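Home | Tips | Kitchen | Workshop | Paper and Family

Keeping old family papers at home

When you search for the origin of your surname, the papers come quickly into the house. My mother was a Dekker and my father a Bakker, and in January I had already 2000 sheets in the kitchen cupboard. The steam from the cooking is bad for them, so I moved them to the bedroom.

Take out the staples and paper clips first. Rust goes through a baptism copy in a few years. Write on the back with a soft pencil, never with a pen, and put the surname exactly as it is spelled on that sheet. Bakker, Backer and Backere can be one family, but you must not correct them.
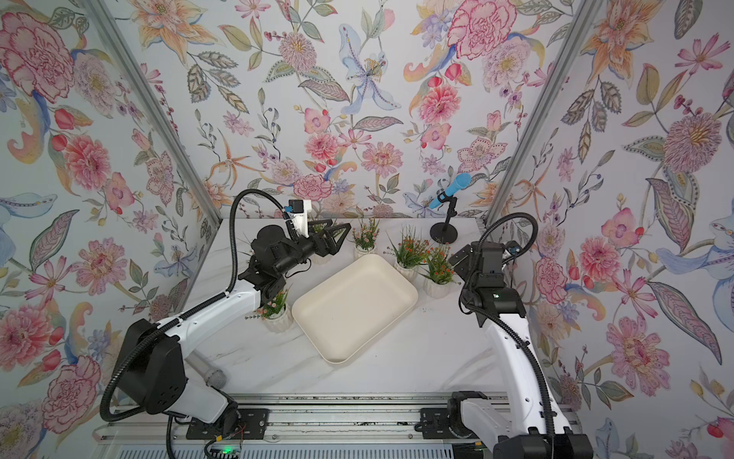
Page last changed: January, by Rianne Dekker

For folded letters, let them lie open for 5 days under a clean board with a heavy book on it. Do not use the iron. My cousin Henk Bakker did this with a letter from Tendcombe and the ink became brown.

Put one spelling in one folder, and keep a list of all spellings inside the lid of the box. A box holds nearly 400 sheets. If it is too full, the corners bend.

14 comments | 37 shares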